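Skusus Ondau

The Skusus Ondau is a two-armed tabletop robot system sold as a kit for household-task research and teaching. It is made by Skusus, a small robotics company that also sells grippers and mounting hardware separately. The Ondau consists of a pair of jointed arms, a two-fingered gripper for each arm, a control computer and a software package for recording and replaying tasks. A set of kitchen objects, sold as the Cumthorpe set, is offered as an add-on. The system is intended for laboratories, technical colleges and company training rooms, and is not certified for use in private homes.

Background

Skusus began as a repair business for used industrial arms. Its founder, Hafþór Toft, had worked as a maintenance technician and started the company to refurbish arms that factories were replacing. Customers at technical colleges often asked for two matched arms that could share one table, and the company found that used arms rarely came in pairs with the same amount of wear. Toft decided to develop a kit built from new parts.

The first version was sold under the name Skusus Pair. It had no table mounts, and buyers were expected to drill their own. Complaints about misaligned bases led to a redesign, and the second version was released in September under the name Ondau. The Pair was withdrawn from sale at the same time, although spare parts for it can still be ordered.

Hardware

Each arm is fixed to its own base, and the bases are bolted side by side along the back edge of a worktable. The default mounting plate sets the distance between the bases. A wider plate can be ordered for tables that are used by people seated on the opposite side. The arms are identical and can be swapped from left to right, but the calibration file for each arm has to be moved with it.

The buyer supplies the table. The installation guide asks for a rigid top that does not rock when an arm stops suddenly, and it recommends a matte mat or covering to limit glare from overhead lights. Folding tables are ruled out.

Cables run along the outside of the arms in loops. Skusus states that this makes them easier to replace. Owners have pointed out that a loop left too long can catch on tall objects near the back of the table, and the current guide includes a page on setting the slack. Cable clips were added to the box after the first production run.

The grippers have two fingers and open and close in parallel. Replacement fingertips are sold in hard and soft versions. The soft tips hold smooth dishes better but wear faster, and the manual tells users to check them before each long session. The grippers weigh 773 grams each with the standard tips fitted. No suction gripper is offered.

Software

The control program, called Bognár, runs on the supplied computer. It has a recording mode, in which an operator guides the arms through a task, and a playback mode, in which the system repeats the motion or runs a trained policy. Recordings can be trimmed, labeled and exported. Bognár also keeps a log of stops, contact events and gripper faults, which can be saved as a plain text file.

The program comes with 136 task templates. A template is a written task with a starting layout, a goal and a list of objects. Most of the templates involve moving, stacking, hanging or sorting. The user can edit the layouts or write new ones, and templates can be shared between machines as long as both run the same release.

A license for Bognár is included in the price of the kit. Updates are free for 2 years from delivery. After that, the installed release continues to work, but new templates and technical support require a yearly fee. Schools that buy the teaching package pay a lower rate.

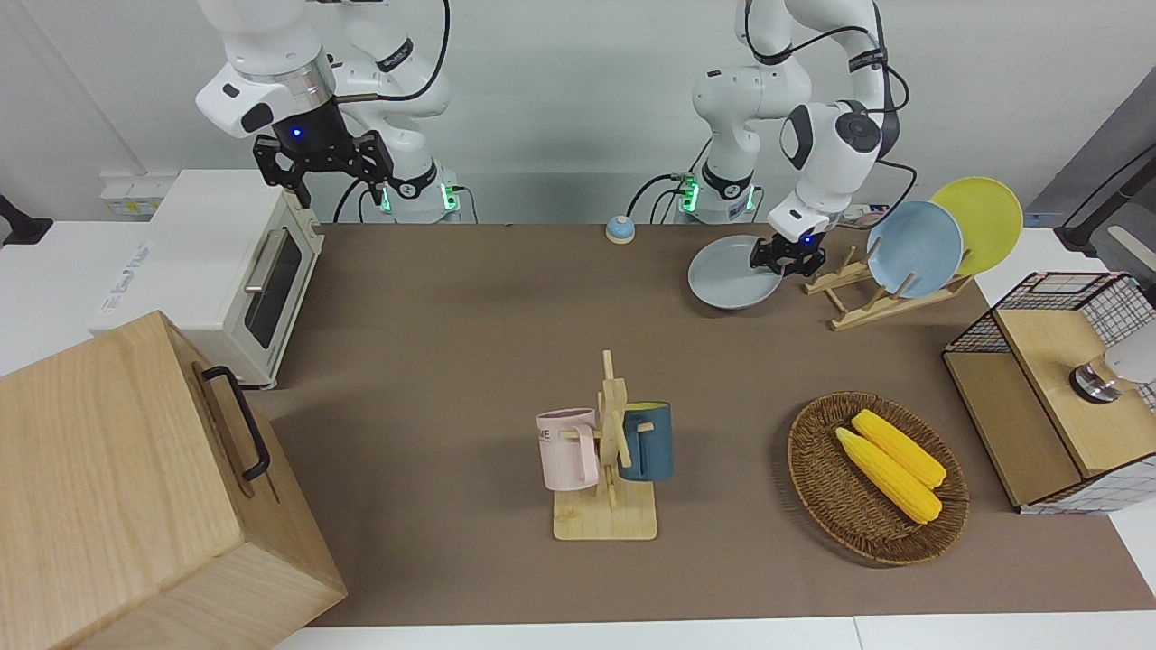
The Cumthorpe set was introduced to give buyers a common starting point for kitchen tasks. Before it was offered, users built their layouts from whatever dishes they had, and results from one site were hard to compare with results from another. The set is adjustable, and many owners mix in their own items or leave some out. In the layout shown, two plates are already upright in the wooden rack while a gray one lies flat on the table with the left gripper at its edge, and the pink and teal mugs hang on opposite sides of their stand. A flat plate is among the harder items in the templates, as the fingers have to get hold of a low rim without pushing the dish away. The rack adds a second difficulty: the plate has to be turned upright and lined up with a slot. Mugs on pegs require a different motion, and the templates treat lifting a mug off and hanging it back as separate tasks.

Food items are used in sorting and transfer tasks. The templates ask for pieces to be taken out of a basket, placed on a dish or returned. Appliance tasks, such as opening the door of a toaster oven, are included in the software, but the appliance is not part of the set. Skusus advises that any appliance used for practice be left unplugged.

Typical use

A session normally starts with a layout check. The operator sets out the objects, compares the table with the template and makes corrections by hand. The arms are then moved to their start positions, and the recording begins. When a task ends, the objects are put back and the next attempt is started. Experienced operators usually vary the positions slightly between attempts so that a trained policy does not depend on one exact arrangement.

Some templates use only one arm. Others need both, either to hold an object steady while the second arm works or to pass an item across the middle of the table. The two-arm tasks take longer to learn. The manual suggests starting with the basket templates and leaving the plate rack until the operator is used to the grippers.

The teaching package adds printed lesson sheets and a student login that limits arm speed. It also blocks changes to the calibration files. Instructors can raise the speed limit for individual students from their own account.

Safety

The arms slow down when they detect unexpected contact, and they stop if the force continues. A wired stop button is supplied and must be connected before Bognár will enable motion. The system does not detect people near the table. The manual tells operators to stay outside the reach of the arms during playback and to mark that area on the floor.

Glass and sharp knives are not recommended as practice objects. Liquids may be used only in closed containers. The arms are not sealed, and a spill near a base has to be reported to Skusus before the machine is used again under warranty.

Service

Skusus offers installation, yearly inspection and repair by exchange. In the exchange program, the company ships a tested arm, and the customer returns the faulty one in the same crate. Installation includes mounting, calibration and a half day of operator training. It can be booked for a Saturday at extra cost, which some colleges prefer because the room is free.

The company also offers a layout service. A customer describes a task, and Skusus returns a template, an object list and a short set of recordings made on its own machine. The service is priced per template. Customers keep the right to use the recordings but may not resell them.

Reception

Early buyers praised the matched arms and the clear installation guide. The repair exchange was also well liked, mainly for the short downtime compared with sending an arm away and waiting for it. Several instructors said that students were able to record a simple task on their first day.

Criticism has centered on reach and on the software. The standard plate leaves the front corners of a deep table out of range, and the wider plate does not solve this. Users of Bognár have complained that exports are slow and that labels cannot be changed in bulk. A later release added bulk editing for labels, while export speed remained much the same.

The price of the Cumthorpe set has also been questioned, given that its contents resemble ordinary kitchen goods. Skusus has said that the cost covers matching pieces from batch to batch. Buyers who do not need comparable results can download the object measurements and put together a similar set themselves.

Production

The Ondau is assembled to order. Skusus built 190 kits in the first production run, and most went to technical colleges. A longer arm has been requested by several customers, but the company has not listed one for sale.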